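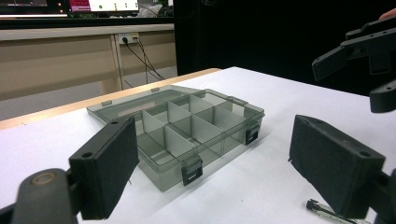
Minutes of the open day planning meeting, Nelness site, 1 June 2021. The meeting reviewed the demonstration given to the visitors from Tastport and agreed what will be shown at the open day. Vira Yatsenko chaired and Lesia Skoryk took the minutes. Also attending were Donnie MacLeish, Zoriana Kobzar and Matvii Panasiuk. Donnie reported on the sorting table, where the gray organizer box is used with the hand-held grippers. He wants to keep the box at an angle on the white table, with the lid off, so people standing in front can see into the small compartments. Zoriana asked if the long compartment at the back could be used for vials at the open day. Agreed.

Matters from the March meeting. The visitor route has been marked. The sign for the side entrance has not arrived – Lesia to call Skongate again.

Tastport visit. The group stayed longer at the sorting table than planned and missed part of the talk in room 435. Two of the visitors asked to try the grippers themselves. Vira said this went well but there was no one free to help them. For the open day there will be 3 staff at the table at all times, and the talk will start after the table session ends.

Zoriana said the foam pads on the fingers drew the most questions. Matvii will write a short card on the pads and how they are replaced.

Open day program. Matvii presented a draft. Donnie thought the Navarrete film was too long to run between sessions. After some discussion it was moved to the lobby, without sound. Vira asked that the last session be kept for families.

Budget. The amount approved is $1,515. Of this, $1,104 has been committed to printing, chairs and refreshments. Donnie asked for a second organizer box as a spare – approved.

Actions
Lesia: call Skongate, confirm the sign
Donnie: order the box, draw up the table schedule
Matvii: card on the foam pads, revised program
Zoriana: vials for the table, talk to Navarrete about the film

Next meeting to be set by Vira once the revised program is out.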